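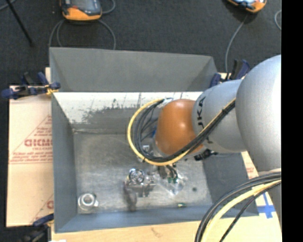 Bin picking cell stopped after cable snag

The Gadness picking cell was out of use for most of last week after the cable bundle on the arm caught the rim of the bin during a run. The arm was on its way back up from a low pick. It tripped on a force limit and stopped where it was, with the gripper still inside the bin. No one was hurt and the guarding stayed closed throughout.

The log shows 312 picks before the stop. One gripper signal wire had pulled out of its connector and 6 cable ties had gone. Lyimo supplied the new connector, and the arm itself passed its checks.

Until further notice, speed is held at 200 mm/s whenever the wrist is below the rim. Please look over the cable loop at the wrist before each run, and check that the clamps on the bin are tight - two had worked slack by the time of the stop. Anyone reaching in for a dropped part needs to press the emergency stop first, even for a quick grab.

The Uditz cell uses the same cable routing and will be checked in the next shutdown.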